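How to patch test a new soap or cleanser at home

Skullosby Skin and Bathing Advice Service

This page explains how to try a small amount of a new soap, cleansing bar or face wash before using it on the whole face or body. It is written for adults with no known skin condition. Anyone who is receiving treatment for eczema, psoriasis or a diagnosed allergy should speak to a pharmacist or doctor first.

Before you begin

Read the full ingredients list on the packaging. Bars sold under the same name can differ from one scent to the next, and each should be tested separately. If you have reacted to a perfume, a nut oil or a milk protein in the past, look for it by name. A bar labelled "natural" or "gentle" may still contain any of these.

Do not test more than one product on the same arm. If you have been using a scrub, a peel or a hair removal cream on the area, leave the skin alone for 3 days before starting.

You will need:
the new soap or cleanser
a clean bowl of lukewarm water
a soft flannel or cotton pad
a pen and paper, or the notes page of your phone

Step 1. Choose the area

Use the inside of the forearm, a little below the elbow. The skin should be unbroken and free of sunburn. Draw a small circle with a washable pen beside the area so that you can find it again.

Step 2. Make a lather

Wet the bar and rub it between your hands until a light lather forms. Liquid cleansers should be mixed with a few drops of water. Do not rub the dry bar directly on the skin.

Step 3. Apply and rinse

Spread the lather over an area the size of a large coin. Leave it for as long as you would in normal use, usually under a minute, then rinse well and pat dry. Soap is made to be washed off and should not be left under a plaster — this can irritate even healthy skin.

Step 4. Repeat

Carry out the same test twice a day, morning and evening, for one week. Write down the date and anything you notice, including tightness, flaking or itching. Some reactions appear only after several days of use.

Step 5. Move to the face

If the forearm has remained comfortable, test facial products on a small patch along the jaw for a further 3 days. Products intended only for the body should not be tested on the face.

If your skin reacts

Rinse the area with plain lukewarm water and stop using the product. Mild redness will often settle within a day. Keep the packaging, as a pharmacist may ask to see it. Seek urgent medical help if you have swelling of the lips or eyes, widespread hives or difficulty breathing.

Storing bars between uses

Keep opened bars on a draining dish, away from the direct stream of the shower. Spare bars should stay in their wrappers in a cool cupboard. Handmade bars soften more quickly than others and are best cut in half, with one piece put aside until needed.

Printed copies

A record sheet for use with this page is available from the Skullosby enquiry desk. Please quote sheet 37. Comments on the wording of the guidance may be addressed to Tincuța Sima, Public Information.
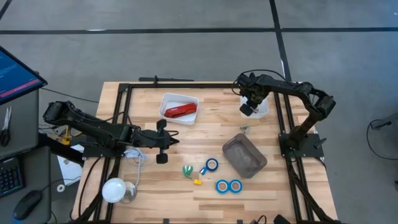 Page last changed: June 30, 2026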